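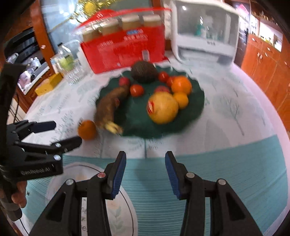 Figure 3. Shared fruit plate on a round table, with ripe and overripe items kept together.

3.2 Mixed storage on the shared plate

Most households in the Druvden study kept at least part of their fruit in the open, on a plate or in a bowl that stayed on the table between meals. We refer to this as the shared plate. It differs from refrigerator storage in two respects that matter for the analysis of waste. First, its contents are seldom sorted by kind. Second, items are added to it more often than it is emptied, so that produce of very different ages comes to lie side by side.

Figure 3 illustrates both points. Citrus fruit, small tomatoes and a dark, rough-skinned fruit of the avocado type share a green plate with a bunch of bananas that has turned mostly brown. One orange citrus fruit lies on the tablecloth next to the plate. We coded items in this position as "overflow" and treated them as part of the same store, as respondents did when asked to list the fruit they had at home.

Bananas call for separate comment. In the interviews, brown bananas were rarely described as waste. Respondents spoke of them as set aside for baking or for porridge, although few could name a day on which this would be done. Following Kröger, we use the term "deferred food" for items that are no longer wanted in their present state but have not been given up. Deferred food was left on the shared plate for a median of three days after the respondent first judged it too ripe to eat fresh. In the same period, two out of three households bought more fruit of some kind and placed it on the same plate.

The presence of tomatoes is also of interest. Storage guides commonly advise that they be kept at room temperature until ripe, and respondents who knew this advice tended to place them with the fruit for want of another open surface. The effect of ripe bananas on nearby produce was known to fewer respondents, and those who knew of it did not always act on it. Several stated that a full plate looked welcoming and that they would not wish to divide it.

Packaging and gift items often stood on the same table. In Figure 3 a red cardboard gift box stands directly behind the plate. Such items were recorded on the Cillero form under "adjacent objects" and were left out of the produce totals. Their possible effect on how easily the older fruit is seen and reached is taken up in Section 8.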